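Search the boards
Enter keywords

Home Tech & Gadgets > General chat
Can a machine do the boring jobs yet?
Started by Touran Bakhtiari, April
Print this thread | E-mail to a friend

Touran Bakhtiari
Right, this came out of a row with my brother-in-law, who reckons we'll all have a robot doing the housework before his mortgage is paid off. I run a small framing shop (Skutport, down by the old ferry steps, come and say hello!) and half my day isn't framing at all, it's sweeping up, emptying bins, breaking down boxes and wiping the counter. If a machine could do that lot I'd find the money tomorrow. So is anybody using anything that does a real chore from start to finish? Vacuums count, I suppose, but I'd like to hear about something with hands.

pegleg_moth
We've had a robot vac for 2 years and I wouldn't be without it. It does under the bed, which I never did. But it can't do stairs, it eats socks, and I pick everything up off the floor before I set it going, so you tell me who's doing the tidying.

Blöndal
I think people are far too gloomy about this. At my last place we had an arm on the packing line that put jars in boxes all shift long and hardly ever dropped one. That's a shop-floor chore, and it's done. Same with the floor scrubber. Ten years ago you'd have had a lad on that.

quarterpast
Same jar, same box, same spot every time though? Tip the jar over and see how it gets on.

Blöndal
Fair enough, a tipped jar stopped the line. But it was one jar in a great many, and I've worked with people who stopped the line more often than that.

Touran Bakhtiari
See, nothing in my shop is ever in the same spot. Offcuts of mount board, bits of tape, a customer's coffee cup. I'd settle for something that did the bins and left the rest to me.

sallow_kip
I do put it all down to price. My neighbour paid 800 for a mower that gets stuck on the same root every week, and she goes out in her slippers to free it. We've got an air purifier (a Winix) that I'm happier with than any of the clever stuff, and all that does is sit in the corner and blow.

quarterpast
An air purifier isn't a robot, Kip.

sallow_kip
Didn't say it was! I said I was happier with it.

dunnock32
Bins are harder than they sound, Touran. I've been reading up on grippers because we're thinking of one for the returns bench at work, and a rubbish bin has nearly everything they dislike in it. The sides are in the way so you've got to come in from above, the liner is thin and moves when you touch it, and the stuff inside is all crumpled and shiny. Have a look at how you'd go at one wrapper:

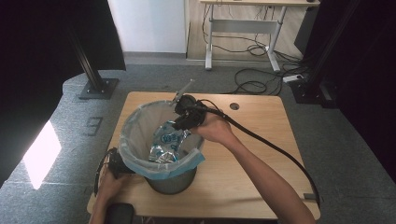

Gripper going in after a foil-like wrapper, still on the end of a person's arm.

My money says the hand is the easy half. Knowing where the wrapper stops and the bag starts, and how hard to squeeze, is what you're paying for. I can't see a machine doing that in a busy shop for a good while.

Blöndal
Why would you pick out the wrapper at all? Lift the whole liner, tie it, put a new one in. You're making the job harder than it is.

dunnock32
Tying a bag is worse! Have you tried it with two fingers? I had a go at my desk with a pair of barbecue tongs in each hand and a pedal bin bag, and I'd given up before the kettle boiled.

pegleg_moth
I would pay to watch that.

Blöndal
Then don't tie it. Use a bin with a drawstring, or a cartridge that seals itself. We didn't teach the arm to pack jars the way my nan would, we changed the boxes until it could manage. Homes and shops will go the same way, you'll see.

Touran Bakhtiari
I do see that, but I'm not rebuilding the shop around a bin. There are 4 of them and they're all different because I bought them when I saw them. One's from Trendside and the lid has never shut properly.

quarterpast
With Touran on this. If I have to buy special bins and special bags and keep the floor clear, I've taken on a second job looking after the thing that does my first one.

Blöndal
You did all that for your dishwasher. You rinse, you stack it the way it likes, you buy the tablets and the salt. Would you give it back?

quarterpast
Hmm. No.

Touran Bakhtiari
No, me neither, drat you. Right, I've got sweeping up to do. Dunnock, let me know if your work gets that gripper for the returns bench – I'd like to know what it's like with cardboard.

dunnock32
Will do. Boss wants a trial on flat boxes first, so don't hold your breath.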